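Clultholm CB-200 Countertop Griddle Station for Restaurants and Hotel Kitchens

Category: Food Service Equipment > Cooking > Open Kitchen and Display 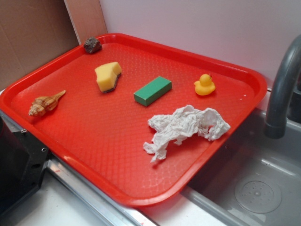
The CB-200 is a gas-fired griddle station intended for open kitchens where guests are seated close to the cooking line. It ships fully assembled except for the legs and the splash guard, which are packed separately.

The cooking plate is polished steel, 30 inches wide, with a front grease channel that drains to a removable drawer. Two burners are controlled independently, so one side can be held at a lower setting for eggs or fish. Each burner has its own pilot and safety valve.

Specifications
Plate width: 30 in.
Weight, assembled: 200 lb.
Maximum line length from regulator: 100 in.
Supply: natural gas; propane conversion kit sold separately (part no. 89)

Installation
Place the unit on a level, noncombustible surface under a Type I hood. The gas connection is at the right rear. Units supplied through Umport are set for natural gas at the factory, and the orifices must be changed before propane is connected. Local code applies where it is stricter than the manual.

Options
The Robles splash guard replaces the standard guard and adds a shelf for plates. The Standbridge stand has locking casters and a lower rack. Neither option fits the earlier narrow model.

Warranty covers parts and labor in commercial use. Plate discoloration is normal wear and is excluded. Lead times lengthen in July.

Print this page | E-mail to a colleague
Shares: 30 | Comments: 0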